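Search this manual Enter keyword Go

Print this page | E-mail this page

SECTION 4: SETTING UP THE ZOSEVURA DECK FOR TRANSFERS

Read this before you touch the arm. If you only want to play records in the front room, section 3 is enough, skip this one. Transfers need more care, same deck.

What you need
Deck, platter, slipmat, belt. Trurisent cartridge already on its headshell (the red one, not the club one). Stylus gauge. Paper protractor from the back pocket of this binder. Spirit level. Ground wire. Small flat screwdriver.

4.1 Placing the deck

1. Put the deck on the stone slab, not the desk. The desk moves when you type.
2. Transit screws out. Two of them, both on top. Turn clockwise until they drop, then tape them inside the lid.
3. Level across the plinth, then front to back. Adjust at the feet, quarter turn at a time. Check again with the platter on.
4. Keep the speakers off the slab. Monitor on headphones while recording.

CAUTION: Never lift the deck by the arm or the arm board. Lid off first, both hands under the plinth.

4.2 Belt and platter

1. Inner platter on the spindle. Let it sink by itself, don't push. Takes a minute.
2. Loop the belt round the inner platter, then stretch it over the motor pulley. Shiny side out. Upper step is 45, lower step is 33.
3. Outer platter on. Slipmat on.
4. Power on, let it run for 14 minutes before you check the speed. A cold deck runs slow.
5. Strobe disc on the spindle, room light off, strobe lamp on. Bars for your speed should stand still. Drifting left = slow, drifting right = fast. Trim screws are under the two rubber plugs, turn them with the small screwdriver.

Note: a lot of the twelves from the Durnside boxes are 45 with nothing printed on the label. Some say 33 and are wrong. If the vocal sounds like treacle, try the other speed before you go hunting for a fault.

4.3 Cartridge alignment

Only needed if the headshell has been changed or knocked. Otherwise go to 4.4.

1. Power off. Stylus guard on.
2. Headshell into the arm, tighten the collar. Finger tight.
3. Effective length on this arm is 228 mm, pivot to stylus tip. Overhang 14 mm. Both are marked on the protractor.
4. Loosen the two cartridge bolts just enough that the body slides.
5. Protractor over the spindle. Guard off. Lower the stylus onto the inner dot, look straight down the front of the cartridge. Sides of the body should run parallel with the grid.
6. Lift, turn the protractor, do the outer dot. Off on one and right on the other means the overhang is out. Slide, repeat.
7. Tighten the bolts a bit at a time, left, right, left. Then check both dots again, they always creep.

CAUTION: Guard on every time you pick up a tool. We lost a Trurisent stylus in December to a screwdriver and a replacement was three weeks coming.

4.4 Tracking force and anti-skate

1. Anti-skate to zero. Arm free of its rest, guard off, hold the finger lift.
2. Turn the counterweight until the arm floats level. Not nearly level.
3. Arm back on the rest and clipped. Turn the numbered ring alone to 0, without moving the weight.
4. Turn weight and ring together to 1.8.
5. Check on the gauge. Gauge wins over the ring. Anything from 1.75 to 1.85 is fine, leave it.
6. Anti-skate to 1.5. Yes, lower than the force. See Akash Chauhan's notes on page 23 if you want to argue.

Heavy warps: go to 2.0 for that record only and write it on the sleeve slip. Put it back after.

4.5 Wiring and level

1. Phono leads to the preamp, red right, white left. Ground wire to the post, screwed down. Hum almost always means the ground wire.
2. Preamp to the interface, line inputs 1 and 2. Phantom power OFF.
3. Find the loudest passage. On a twelve it's usually after the second breakdown, drop the needle there.
4. Set input gain so peaks sit at -6. Never over -3. Leave the limiter out, the de-clicker out, everything out. Clean up comes later and in a copy.
5. Record at 24 bit / 96. Start recording before the needle goes down and let it run into the lockout groove a few turns.
6. File name: label, catalog number, side. No artist names, half of the white labels don't have one.

Test run: use the Vasiliauskas test pressing, side B, it lives in crate 43. Piano intro, then a long run of bare kick. If the piano wobbles go back to 4.2. If the hi hats spit on one side only, anti-skate. If they spit on both, clean the stylus first and then look at 4.3.

4.6 Before each side

1. Stylus brush, back to front, never side to side. Dry.
2. Dry cloth on the record, follow the groove, light hand. No fluid on the deck, wet cleaning is section 6.
3. Cue with the lever. No dropping by hand, even if you have done it for years in clubs.
4. Stay in the room. Inner grooves are were the skips happen.

When you finish: arm clipped, guard on, motor off, lid down. Cloths go back folded, not stuffed in the draw.

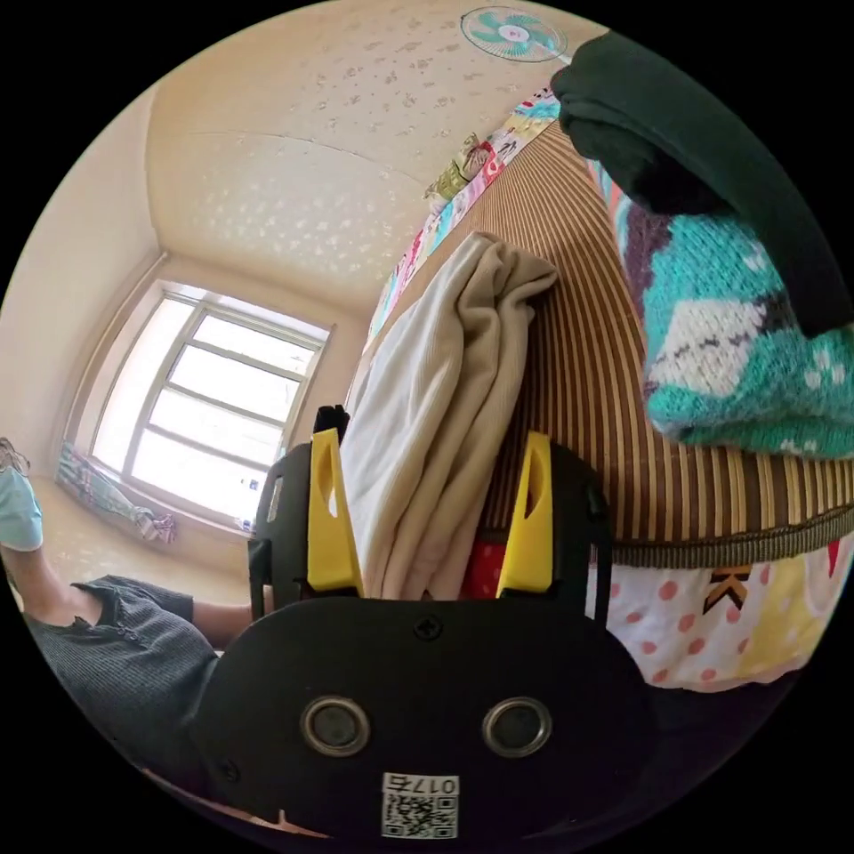 Fig. 4.6 Ribbed cloth, folded.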